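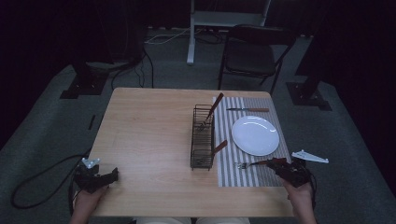

Fig. 1. Table layout for the place-setting task, both hand-held grippers in use.

Flesinov Shared Workshop — Gripper Build Group
Minutes of the February meeting

Chair: Tanner Ouellet
Start: 7:05 p.m.

1. Minutes of the previous meeting
Accepted with one correction. Under item 4, "finger screws" should read "finger mounting screws, left unit only".

2. Action items carried forward
2.1 Label both ends of every cable run on the bench side. Done.
2.2 Replace the trigger return spring on the right unit. Done. The old spring is in the parts tray and may be discarded.
2.3 Write up the clock offset check between the left and right recorders. Not done. Carried forward.
2.4 Obtain a second quote for the linear rail from Dufour. Quote received, see item 6.

3. Place-setting task
The table task was reviewed. The present layout has a striped placemat, a round white plate, a knife above the plate and a fork below it, with the wire utensil basket at the left edge of the mat. The group agreed to keep this layout until the next design change so that runs remain comparable.

The handle colour was discussed. Brown handles separate well from the grey and white stripes but less well from the bare wood under warm lighting. No change to the cutlery. Tanner to repeat the threshold test with the lamp at its lower setting.

A start position was defined: both grippers open, fingers just clear of the table, held for 2 seconds before the first reach. Operators had been starting from wherever their hands happened to be, and the first part of each log was of little use for alignment.

4. Finger geometry
The revised fingers remain on both units. Discussion was mostly on the angle of the tip and on what happens when a thin handle lies flat on a hard surface. With the tip face at its current angle the operator has to tilt the wrist to get under the handle. This is acceptable with the knife and awkward with the fork. 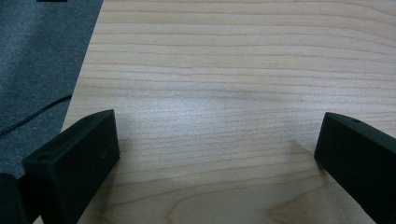
Fig. 2. Fingers open over bare table, view from the gripper camera.

Options considered:
(a) Leave the block as is and add a thin rubber pad to the inner face.
(b) Reprint with a shallower slant at the tip.
(c) Add a replaceable nail, screwed to the finger.

Option (c) was set aside pending a decision on the hole positions. Option (b) was preferred. Tanner will print one pair at the shallower slant in the same black filament and fit it to the right unit only, leaving the left as a control. Option (a) can be tried on the same pair afterwards without reprinting.

It was noted that the bevels should be kept. An earlier pair with square edges marked the table on the second evening.

5. Camera view and exposure
The glare patch in the middle of the tabletop was raised again. It sits in the working area between the fingers and takes out part of the wood grain, which the tracking software depends on when nothing else is on the table. Auto exposure makes this worse because the fingers are matte black and fill the lower part of the view. 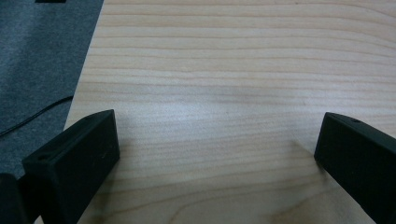
Exposure will be fixed for the next set of logs. The Lundura lamp is to be turned toward the wall and a diffuser tried before anyone spends money on a polarizing filter. A proposal to cover the table with a plain matte sheet was not supported — the tracker would have less texture to work with, and the sheet would shift under the placemat.

Tracking drift was reported as tolerable over short runs. No figure was recorded, as the offset check in 2.3 is still outstanding.

6. Purchasing
Dufour rail: deferred. The quoted length is longer than the bench.
Flakus connectors: approved, 6 pieces, including spares.
Filament: enough on hand for the finger pair in item 4.

7. Storage
Logs are to be trimmed before they are copied to the shared drive. Runs with a dropped recorder are to be kept in a separate folder and not deleted until the offset check is finished.

8. Actions
Tanner Ouellet — print and fit shallower finger pair, right unit.
Tanner Ouellet — threshold test, lamp at low setting.
All operators — use the start position in item 3.
Unassigned — clock offset write-up (2.3).
Unassigned — diffuser for the lamp.

Meeting closed at 8:40 p.m. Next meeting in March, same room.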